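Lumine: small things on soft surfaces

A chore dataset for two-finger grippers. Data card, updated 17 January 2025.

Can a machine tidy up yet? Parts of it, yes, and we think that's exciting! The Hamel arm in our lab will put blocks in a bin all afternoon. Ask it to pick a bracelet off a bedsheet and you get a very different afternoon - beads roll, cloth bunches up between the fingers, and a thin bangle lies so flat that the jaws slide right over it. Lumine is our attempt to collect enough of those awkward little pickups for a policy to learn from.

What you get

- 3215 episodes recorded by people using hand-held grippers in ordinary homes
- 951 of them with jewelry and other small accessories
- wrist video, jaw opening and gripper pose for every episode
- a held-out set of 500 episodes, in homes that don't appear in training

Where things stand

Our baseline (Ballix, a small diffusion policy, config in the repo) does well on anything chunky. Rings and bangles are where it falls over. In December we ran 200 trials on the real arm and the typical failure was a fistful of sheet. People do this with a little sideways nudge before closing, and you can see that nudge all over the demonstrations, so we have high hopes for the next version.

Getting started

Unpack the archive, point ZUDOVUS_ROOT at the folder and run the loader script. Zudovus is our episode reader; it handles dropped frames and will skip any episode missing a pose track. Full resolution needs a big disk, so start with the half-size set if you only want a look.

Known issues

Fast wrist turns blur badly. Sheets are mostly pale, which makes clear plastic hard to find even for us. Pose drifts in some of the longer episodes - fix coming.
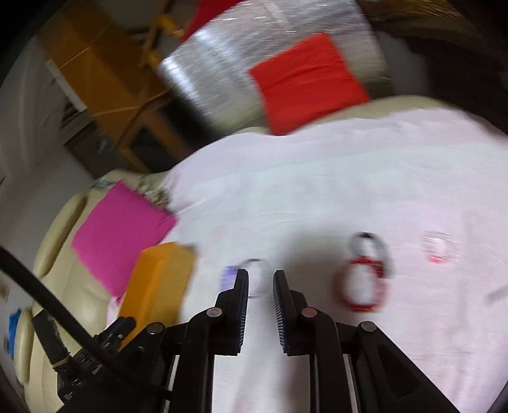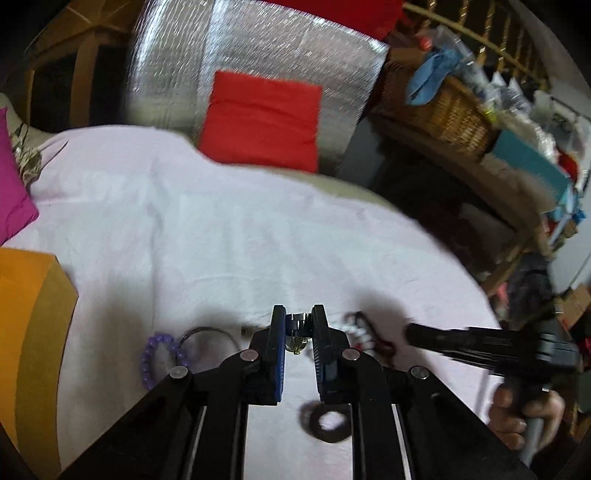 Category: Home / jewelry and small accessories

Pale sheet with small items spread over it, gripper in close. Episodes in this category also carry a grasp label (edge, pinch or hook). If you train something that can lift a flat bangle cleanly, please open an issue and tell us how!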